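Workshop book – Trimola, back room
August, started 8.40am

Walk map and stop cards for the Wakthorpe faith walk. Carrying on from Citlali's page, so read hers first if you're picking this up. Her screen notes are good, her handwriting isn't.

Where we were: map side printed, green only. Black not started. Cards cut but not lettered. Route changed again last night (see below), so the green may or may not be any use.

ROUTE
Fourteen stops still. Order different. Mosque now first and the Quaker meeting house last, other way round from the spring draft. Reason is midday prayers, the walkers would have turned up right in the middle of them and had to stand in the yard. Should have been spotted months ago. Gurdwara stays where it is because that's lunch. Do not move lunch. Jaqueline very firm on this and she's right, the kitchen there needs the head count early and it's the one stop where everyone sits down.

So: the line on the map is fine (same streets, walked backwards) but the numbers are all wrong. Numbers are on the black, not the green. Relief. Green stock is usable, all 300.

Arrowheads on the line though. Checked – they're in green. Three of them, near the canal, by the church hall and at the top of Plitmont Road. Pointing the wrong way now. Options
– overprint solid black over them, make them into dots
– leave them and put a note (no)
– reprint (no, no paper)
Going with dots. Tried one on a spoil sheet with a brush first, looks deliberate. Call them water stops? There's a tap at the church hall, not sure about the canal. Ask.

10.15
New black positive made. Numbers redrawn by hand, same nib as the cards so they match. 8 looked like a squashed 3, redid it. 11 too close to the railway line, shifted it left.

Names of places: went through the list with Jaqueline on the phone, each one spelt the way the place spells it on its own door or noticeboard. Not how we'd tidy it up. Corrections from her:
– synagogue has "Reform" in the name, we'd dropped it
– the Baptists are Wakthorpe Free, not Wakthorpe Road
– temple wants Mandir, we had both words, they only use the one
– the Buddhist group meets above the carpet shop and wants the street door shown, people always try the shop
– Baha'i – apostrophe and accents. Our type hasn't got them. Drawn in by hand on the positive, check they hold in the screen, they are tiny

The last one is what I'm most worried about. Lost an accent on the friendship supper posters last year and had a very polite letter about it. Polite but a whole page.

Exposure: a touch longer than Citlali's time. Hers was burning in a little soft at the edges. Washed out clean. Accents held!! Had a look with the loupe, both there.

11.30
First blacks. Too much ink, filled in the e's. Cleaned down, less flood, steeper squeegee. Better by the fourth sheet. Registration out on the left by about a line's width, packed the left stop with card and it came in. Leave that card where it is please. It's got DO NOT on it.

Dots cover the arrowheads completely. Good.

Paper is curling. Room's too warm, fan makes it worse as it lifts the corners off the bed. Fan off, door propped. Stacked under the big board between colours.

Spoils so far: a handful. Keep them, Jaqueline wants some for the children's table to colour in.

LUNCH / PHONE
Citlali rang from the council. Road closure not needed as we're keeping to pavements, but they want marshals at the ring road crossing. She has names for it, two from the mosque youth group and one from St somebody's, and a retired lollipop man from Valdovinos who has his own coat. Sorted then.

Sign-ups stand at 42. Hall at the end can take more than that. She wants another push through the noticeboards, could we run off a small poster. Said yes without thinking. Paper???

Also from Citlali – the silence. At each stop there's a few minutes where the hosts say or read or sing something, then a short silence, then walk on. Two of the hosts asked whether people are expected to join in. Answer is no, you're a guest, stand and listen. Wants that on the map. One line. We went back and forth on the wording:
"You are a guest at every stop. Join in if invited, listen if not." – bit sharp
"Everyone is welcome to listen. Nobody has to join in." – better
Jaqueline likes the second. Using it. Will go bottom right under the scale bar, there's space if the tap symbol moves up. Means another bit of positive. Stopped the run at this point, sheets already done in black will get the line as a seperate pass. Pain but quicker than starting over.

Covered heads and shoes: was going to be on the cards only. Now on the cards and the map, small symbols next to the numbers. Shoe with a line through looks like NO SHOES ALLOWED IN WAKTHORPE. Drew a pair of shoes side by side on a mat. Clearer. Scarf symbol looks like a teapot, whatever I do to it. Wrote the word "scarf" in the end. Spare ones at the door at both places that ask for it, Jaqueline confirmed.

2pm
CARDS
Back to the bench. Card for each stop, stands on an easel by the door. Number, name, one sentence from the hosts. Their sentence, their words, we don't edit. We did ask for one sentence. The Methodists sent a paragraph and the Unitarians sent a poem. Rang the Methodists, they picked a sentence. The poem is four lines and I've decided four short lines is a sentence if you squint. Fits at the smaller size.

Gurdwara one came in Punjabi and English. Punjabi I've traced from their printout, not going to attempt it freehand. Took it round for checking at dinner time, one stroke not joined up at the top. Fixed. Mosque sending Arabic later, same method. LEAVE THEIR CARD TILL LAST.

Synagogue's runs right to left obviously so centre both lines, don't range them. I ranged the first one left and it looked daft.

Ink on the cards: the blue-black bleeds on this board if you go back over it. One stroke and leave it. Dries dull, fine. Tried the cheap board for comparison, feathers horribly, binned.

Done so far: Quakers, Wakthorpe Free, Methodists, Mandir, synagogue. Quaker card is almost all white space, which I think they'll like.

Easels: borrowed ones from the school are too tall for cards this size. Use the table ones. They're in the cupboard behind the urn, under the nativity costumes.

3.40pm
Remaining black with new line on. Ran well. Guest line reads fine at arm's length. Washed screen straight away this time, no ghosting. Citlali note the emulsion is nearly out, one more coat maybe.

Folding: tried in half then in thirds. Thirds the other way puts stop 1 on the front, so that. Score first or the green cracks on the fold. Bone folder not the back of the scissors.

Poster: can do it on the offcuts from the maps if it's long and thin. Mosque noticeboard is locked and glazed, portrait only, so long and thin suits. Draft wording – Walk with your neighbours. Fourteen doors open. Bring a drink and a hat. Start at the mosque, lunch at the gurdwara. Jaqueline wants "all faiths and none" on it. Yes, goes on.

TO DO
– tap by canal, yes or no, then dots get a key or they don't
– second pass on the early blacks, they're on the left hand rack, don't mix up
– Arabic for card one
– remaining cards, poem last but one
– emulsion
– more board, the good one
– fold and band. Bands in the biscuit tin
– hat/scarf box to gurdwara before lunch numbers go in
– ask at Valdovinos about the wet weather hall, they said maybe, need a yes
– who is carrying the first aid bag?? everyone thinks it's someone else

Note on rain: cards won't take it. Clear sleeves or keep them inside the porches. Porches at most stops, not the Buddhists, street door opens right on the pavement. Sleeve for them at least.

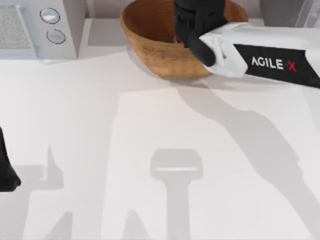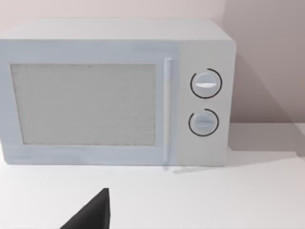
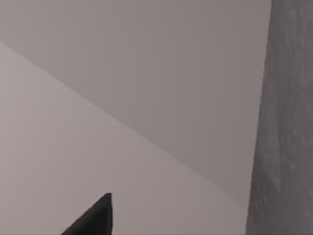
Renders, in order: wooden bowl, microwave, plain grey surfaces.

5.20pm
Racks full, board back on the stack. Key on the hook. Citlali in tomorrow from nine, start with the left hand rack.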